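Freezer and sample room check, September round - my comments are under each item, and anything marked OPEN needs somebody to pick it up before the next round.

## 1. Minus 80 freezer (the Closel)

- [x] Door gasket clean, no ice on the lip
- [x] Display matches the logger
- [ ] Alarm contact list up to date - OPEN

The gasket looks great this time! I wiped it down anyway, just a damp cloth and then a dry one. The contact list on the door still has the old extension for the front desk, so if the alarm goes off at night you'd be calling a phone in an empty office. Please fix that one first.

## 2. Saliva tubes and swabs

- [x] Lot numbers written on the box
- [x] Nothing past its date
- [ ] Opened bags resealed - OPEN

I counted 796 collection tubes against 900 on the sheet, and the Prunley study signed out most of the difference. Two bags of swabs were sitting open on the shelf. I tossed both (sorry, I know they cost money) and put a roll of tape next to the bin. The cortisol kits are fine, and so are the little straws everybody keeps losing.

## 3. Labels and freezer boxes

- [x] Labels stick after a night in the cold
- [x] Box map matches the box
- [ ] Handwritten labels replaced - OPEN

Box 129 still has handwriting on it that I can't read, and I tried it with my glasses on and off. The new Gornness labels hold up really well, so let's print a set and be done with it. Collection time has to be on every tube, not only the date - a morning sample and an evening one are very different things for most of the hormones we run.
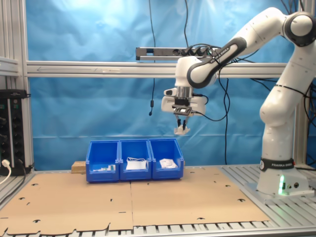

## 4. Benches and spill kit

- [x] Benches wiped, no tubes left out
- [x] Spill kit sealed and where the map says it is
- [x] Gloves in all sizes

Nothing to grumble about. We're down to the last box of smalls, so I added them to the Dai order along with more absorbent pads.

## 5. Centrifuge

- [x] Rotor clean, lid latch catches
- [ ] Service sticker current - OPEN

It took me around 2 minutes to find the sticker, and then it was too faded to read. The latch is good and the rotor has no scratches that I could feel. Can whoever has the service folder look up the last visit and write it in here?

## 6. Paperwork

- [x] Temperature log filled in
- [ ] Thaw log filled in - OPEN

The thaw log has a gap near the end of the page. If you took a box out, even for a quick look, write it down with the time out and the time back in.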